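Workbench and Table Tips: Using a Mat for Small Jobs

Updated May 2020

A tabletop mat protects the table, and it also keeps small parts where you put them. Screws roll off bare wood and vanish on a patterned tablecloth. The tips on this page cover picking a mat, fitting it to the table, working on it and keeping it clean. Most of them apply to a kitchen table as well as a workshop bench.

Picking a size

Measure the table before you shop. A mat should cover the part of the table you can reach while sitting down, with a little left over at the front for your forearms. Anything past your reach tends to collect mugs and mail.

If the table is used for meals, get a mat that can be put away in one move. Large mats are fine on a bench that stays a bench. On a shared table a large mat ends up folded, and a fold in a stiff mat may never come out.

Do not buy a mat that hangs over the front edge. It will curl, and you will catch it with your sleeve. Trim it or turn it the other way.

Picking a color

Pick a plain color that is different from the things you work on. Black screws disappear on a black mat, and steel ones are hard to see on gray. Teal, green and mid-blue are good general choices. Orange, red, brass and bare steel all show up well against them, and so does most black hardware.

White shows everything for the first week and then it shows the dirt. It also throws a lot of light back at you if you work under a lamp in the evening.

Avoid printed patterns. Grid lines are useful if you cut or measure. If you don't, they make it harder to spot a washer.

Matte or shiny

Get matte. A shiny mat puts a bright spot right in the middle of the work, and you will keep moving your head to get out of it. A matte surface will still look lighter directly under the lamp, but you can see through that without trouble.

A smooth matte surface wipes clean. A heavily textured one holds things in place better but keeps crumbs, filings and dried glue in the texture. For mixed jobs, smooth is easier to live with.

Soft or firm

Thin mats slide. Thick, spongy mats let a heavy tool sink in and make it hard to write or mark anything. Press your thumb into the mat in the store. If the dent is gone by the time you lift your hand, it is firm enough.

For watch batteries, eyeglass screws and other very small work, lay a piece of felt on top of the mat. A sheet from the craft aisle costs 79 cents at our hardware store in Umcombe and will do for a year of small repairs. Put it away when you finish, as it picks up lint and pet hair.

Fitting the mat to the table

Clean and dry the table first. Grit under a mat will scratch the finish each time you lean on it.

Unroll a new mat upside down and leave it flat overnight with books on the corners. If it still curls, warm the room and try again. Do not use an iron or a heat gun.

Line the far edge up against something straight. This can be the wall, a strip of wood screwed to the bench, or a metal rail. With a firm stop at the back, the mat can't creep away from you while you work, and parts that get pushed too far have something to run into before they reach the floor. Check that the stop sits tight to the table. A gap under it is just wide enough for the one part you need.

Channeled aluminum bars make a good back stop and are sold by the foot. The channels are handy for clips and hooks later on. They also fill up with dust, so run an old toothbrush along them when you clean.

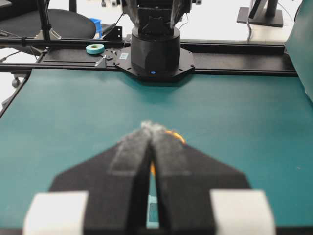 Matte teal mat with a black aluminum rail along the far edge. Even a sliver of orange is easy to see against it.

If you have no back stop, put a few dots of removable mounting putty under the corners. Double-sided tape holds better but leaves a mark on varnish. Shelf liner under the mat works on a painted bench and can be washed in the sink.

Setting up for a job

Clear the mat completely before starting. Half-finished jobs get mixed together otherwise, and sorting screws from two different things is slow work.

Put the lamp on the side opposite your writing hand. If you use a fixed fixture overhead, sit so that your own head does not shade the middle of the mat.

Keep the middle for the thing you are working on. Tools go on the side of the hand that uses them. Parts you have taken off go on the other side, in the order they came off, working from front to back. When you put the thing back together, pick them up from back to front.

Leave liquids off the mat. Oil, glue and paint can sit in a tray or on a saucer next to it.

Keeping track of small parts

A muffin tin is the cheapest parts tray there is. Use one cup per step. Paper cupcake liners in the cups can be written on, and you can fold one up and tape it shut if the job has to stop for the night.

Lids from jars work for a short job. Set them rim up. Magnetic dishes are good for steel screws but do nothing for brass, aluminum or plastic, and they should be kept away from anything with a speaker or a mechanical watch movement in it.

If small parts keep getting lost, add color. A dab of orange or red nail polish on a plain part will make it easy to find again, provided the part is not going to show when the job is done. Small loose tools can be marked the same way. Pick one bright color for the household and use it on everything that lives at the bench.

Masking tape, sticky side up, is a good holder for tiny screws. Fold the ends under to fix the strip to the mat. Write next to each screw where it goes.

If something drops

Stop and listen. Small parts usually bounce once and then roll, and the sound tells you the direction. Push your chair straight back before you get up.

Lay a flashlight on the floor so that the beam runs along it. Even a small part throws a long shadow this way. Check your lap, your cuffs and the inside of your shoes before moving furniture.

If that fails, put a piece of old nylon stocking over the end of the vacuum hose, hold it with a rubber band, and go over the floor slowly. The part will stick to the stocking.

Padding jaws and clamps

Anything that grips a finished surface should have something soft on it. Stick felt to the inner faces of pliers, clamps and vise jaws when you are handling painted wood, plastic or plated metal. Self-stick felt sold for chair legs can be cut to size with scissors. Cover the tip as well as the flat part.

Replace felt when it goes hard or shiny. It has picked up oil by then and will mark the work. Fuzzy felt is still fine. Peel off the old piece, clean the glue away with rubbing alcohol and let the metal dry before the new piece goes on.

Squeeze only as hard as needed to stop the piece from turning. Round things need less pressure than you would think if the padding is good.

Cleaning the mat

For everyday dirt, brush the mat off and wipe it with a damp cloth and a drop of dish soap. Go over it again with plain water and dry it with a towel. Once a month, lift it and wipe the table underneath.

Pencil marks come off with a white eraser. Ballpoint usually needs rubbing alcohol on a cotton pad. Try it in a corner first and see whether the color comes off on the pad. If it does, live with the ink.

Leave white glue to dry and peel it off. Super glue is best left alone, as most things that dissolve it will also dissolve the mat. Scrape down the high spots with an old plastic card.

For greasy patches, sprinkle on baking soda, wait 10 minutes and brush it off. Repeat up to 3 times. After that the grease has soaked in and more soda won't help.

Do not put a mat in the dishwasher or the dryer. Do not leave it in a car in July.

Storing a mat

Flat is best. The space behind a wardrobe or under a bed is usually free. If the mat has to be rolled, roll it with the working side out, loosely, around a cardboard tube, and tie it with a strip of cloth. Rubber bands leave grooves.

Keep it away from radiators and out of direct sun. A mat that stands in a window will fade on one side.

When a mat wears out

Turn it over first, if the back is smooth. Many mats are the same on both sides. After that, cut it up. Small squares make good pads under plant pots, and a long strip will line a tool drawer. Round off the corners with scissors so the pieces lie flat.

More pages in this series: Sharpening Kitchen Scissors; Labels That Stay On; Hanging Tools on a Cludholm Board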